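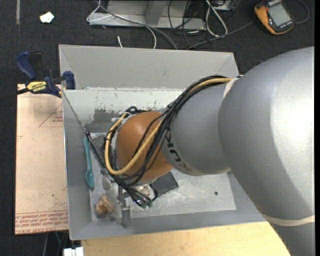 Light gray sheet-metal bin with sloped walls and a scuffed floor.

Language Data > Word Lists > Containers

12/12/2019 | by Adesuwa Okonkwo

Wastel: a list of everyday words for containers

README, version 3

What is in this folder

Wastel is a table of words that people in and near Wemstead use for containers: bin, tray, tub, crate, hopper, tote, pail, trough and many less common ones. Each row is one word as one speaker used it, with the kind of object they meant and the sentence they said it in. The table has 1,078 rows.

The files:

wastel.csv - the table, UTF-8, comma separated, header in the first row
speakers.csv - one row per speaker, no names
prompts.txt - the questions as they were read out
CHANGES.txt - changes between versions

Columns in wastel.csv

row_id: a whole number. Numbers of deleted rows are not used again, so there are gaps.
word: the word in its dictionary form, lower case. Compounds are kept together, so "feed bin" is one entry and is not filed under "bin".
as_said: the word as it was spoken, with plurals and endings.
sense: our short label for the object. See "Senses" below.
sentence: the sentence the word came from. Names of people are replaced with NAME.
speaker: links to speakers.csv.
setting: home, farm, shop, school, office or other.
checked: the initials of the second reader, or blank.

Blank means we did not record it. A single dash means the speaker was asked and had no answer. Please don't merge the two, as the dash is useful if you want to know which objects have no common name.

How it was collected

The 32 speakers were interviewed one at a time, in their own homes or at work. Ifeanyi Uzor and Kathleen Ní Chonaill did the interviews. Speakers were asked what they would call a thing that holds apples, a thing that holds loose screws, and so on through the prompt file. They were not shown drawings. In version 1 we used drawings, and people tended to name the drawing that came before instead of the one in front of them. Those rows have been dropped.

After the prompts came an open talk about moving house or clearing out a shed. Words from that part have "talk" at the end of the sense label.

Senses

The sense labels were the hardest part to settle. The line between a bin and a tray is the main trouble. Some speakers go by depth, some by whether the walls slope, and a few will call anything made of sheet metal a tray whatever its shape. We label by what the speaker said the object was for and leave shape out of it. Shape words that came up are still there in the sentence column.

"Box" has more senses than any other word in the table. Ovidiu Marinescu has suggested splitting "box (lid)" from "box (open)". We have not done it yet.

"Groltar" appears in three rows. It is a family word, used by one speaker for the small drawer under an oven. We left it in.

Known problems

Farm words are thin. Most of the speakers with farm work behind them were interviewed in October, when they had little time to sit down.

The speakers are older than the town as a whole. No one under 18 took part.

In 100 rows the checked column is blank. Byung-chul Cheon is working through them.

Spreadsheet programs may turn the age_band column in speakers.csv into dates. Import it as text.

"Skip" and "dumpster" share a sense label (big_trash). Speakers who used both said they were different things and did not agree on how.

What to use it for

Counting how many senses a word has, comparing words across settings, and teaching. It is too small for training a speech system, and there is no audio in the folder. Please don't try to work out who the speakers are.

How to cite

Okonkwo, A., Uzor, I. and Ní Chonaill, K. Wastel: a list of everyday words for containers. Version 3. Osagie Word Archive.

Corrections go to Kathleen. Send the row_id and the column name along with the change you want.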